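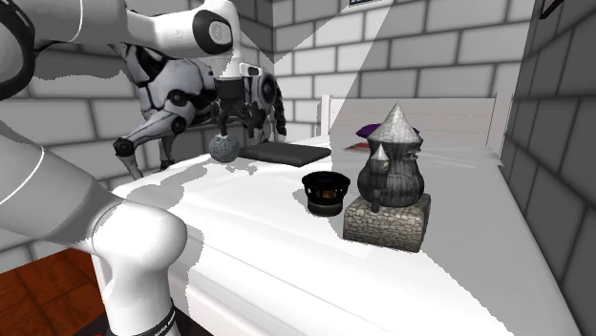 October, shop, evening

Damper dyno log, cont'd. Car 12 back from the test, all four corners off and on the bench by 4:30. Left rear is the one the driver hated. Found the shim stack in backwards order on rebound, my build, my fault, sheet says one thing and my hands did another. Rebuilt it, ran it, curve matches right rear now within what the dyno can see. Wiesława asked why we don't just soften the whole rear and be done. Tried to explain it to her, the car looks fine on the setup pad because nothing is asking it to move. Setup pad tells you nothing about what it does over the curb at the chicane. She wasn't convinced but let me carry on.

Fronts: no change. Oil dark but not awful. Replaced anyway. Seals ok.

Spring check. Rashidi springs marked 388, I don't trust the paint so put both on the rater. One is good. Other reads low and gets lower the second time, so it's going in the scrap bin and not back in the drawer where I found it last year. Whoever keeps putting dead springs back in the drawer please stop. Need 2 more from Rashidi before the next round, Zofia to call. Ask for the rating sheet with them, last lot came with no paper at all.

Brake notes. Stetis pads in the front, full test day on them. Bite was soft on the out lap and then fine, driver says he can live with it. Wear is tapered, inside edge more than outside, both sides. So it's the caliper bracket flexing or the bracket isnt square. Checked square with the good straightedge, looks square. So flex. Zofia wants to gusset the bracket, I want to look at the older thicker one first, it's on the shelf behind the welder I think. Old Esov pads wore the same way now that I look at the box of used ones, so can't blame the compound. Should of caught it then.

Endovura fluid: bled all four, small bubbles out of right front, nothing elsewhere. Pedal was long for the last stint so that fits. Bleed nipple threads on that caliper are getting tired. Order one. Order the crush washers too while at it, we're out.

Ride heights after refit, do NOT use the numbers on the whiteboard, those are from before the rear spring swap. Reset with driver ballast in, half tank, bars unhooked. Hook the bars up last with no preload. I left preload in the rear bar last time and chased it half a morning.

Alignment tomorrow first thing. Rear toe was off on the left when it came in, could be the hit he took on the sausage curb or could be the jam nut, which was finger tight. Paint mark everything this time.

Data: Zofia pulled the damper pots. Left rear velocity trace looks ugly in low speed rebound, matches the backwards stack, so at least the story hangs together. Right front pot drops out on left-handers. Connector, probably. Wiggled it, couldn't get it to do it on the bench. Swap the pigtail anyway.

Still open:
bracket, find old one and compare
pot pigtail RF
springs, Zofia
left rear toe
wheel studs, 2 look stretched, LR again, replace the set

Wiesława has the trailer keys. Locked up 9:15, compressor drained.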